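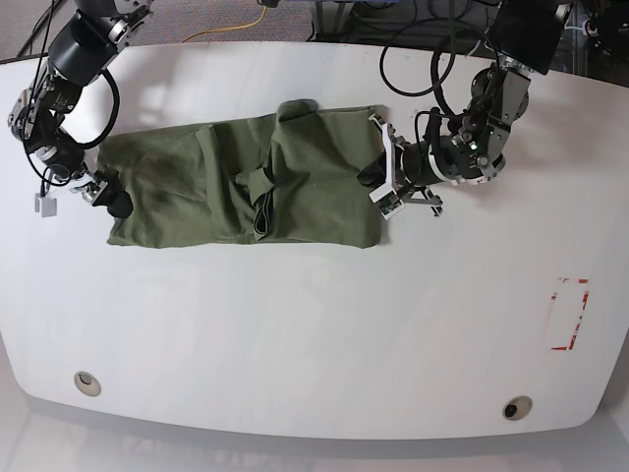 December, folding bench, Wodidbridge shop

Right, writing this up while it's still fresh, before I talk myself into a nicer version of it. We had a proper fault this morning on the two-arm rig and I want it in the book.

Job was the long fold on the green shirt. Both grippers take an end, pull it taut, lift, carry it over, lay it down. It's been going well enough that I'd stopped watching it closely, and that one's on me. I'd set a batch of 132 folds going at 9:40 and was over at the other desk doing the order for Royer (still no reply on the finger pads, by the way).

On fold 7 the right arm stopped mid-pull and the left one didn't. I heard it before I saw it – a sort of rising whine, then a rip. By the time I got to the stop button the left arm had hauled the cloth a good way across the table, the right gripper was still clamped on like a terrier, and a side seam had let go. One shirt for the rag bin. No person anywhere near it, thank goodness, but I'd leaned over that table to straighten a sleeve not ten minutes earlier with the thing live, and I didn't enjoy remembering that.

What the log says: the right wrist dropped off the bus and never came back. The controller did what it's told to do for a lost joint, so it froze that arm and held the last grip command. Fine. But the stop is per arm! The left side never got told a thing. It was in tension mode, chasing a pull target, and when the cloth stopped giving it just pulled harder until it ran into the force limit, and I'd set that to 600 in the config back when we were doing the heavy towels from Civwood. Never put it back down for shirts. There's a comment next to the line in my own handwriting style, all caps, saying TEMPORARY. Lovely.

So, two separate problems, and I keep wanting to mash them together.

First, why the wrist dropped. Powered everything off, waited, and went over the right arm by hand. Wiggled each connector in turn with the meter on. The one nearest the wrist goes open if you bend the cable back towards the motor, and it's fine again when you let go. I could repeat it every time. My guess is the slack loop is too long and it gets tugged at the far end of the pull, but I haven't proved that. Counter on the harness is a bit over 2,000 cycles, which doesn't seem like much for a cable. Swapped it for the spare, put a strain relief on the bracket and shortened the loop. Want to cut the old plug open under the scope and see whether it's the crimp or the wire.

Second, and the one I care about more, why one arm can stop and the other carry on. I'd assumed the Nondelora controller linked the two. It doesn't, or not the way we've got it set up. There's a group stop option and ours was unticked. Ticked it, then tested with no cloth on: pulled the right wrist connector on purpose while both arms were moving slowly through the air. Both stopped. Did it again the other way round, left connector out, and both stopped again. Then with an old tea towel between them and the force limit way down. Both stopped, towel in one piece, and the grips held, so you still have to open them by hand to get the cloth out. I'd like a slow release after a fault, but not today, I want to think about what happens if it lets go with something under tension.

Changes as of lunch:

Group stop on, saved to the startup file as well (checked it survives a power cycle).
Force limit back to the shirt value. Towel value now lives in its own profile.
New cable on the right wrist, loop shortened, old one bagged and labelled in the second drawer.
Power off at the wall switch before anyone reaches over the table. Pausing the program doesn't count, and yes, I'm the one who's been doing that.

Ran twenty folds after lunch standing right beside the stop button. No dropouts, no odd noises. A couple of the folds came out crooked on the collar side, but that's the old problem and not this one.

Still to do: look at the left wrist cable, same age and same routing, so I don't trust it either. Ask whether the controller can log bus errors before they turn into a full dropout – I'd bet there were little ones all week. And please don't start an unattended batch until I've been through the left side.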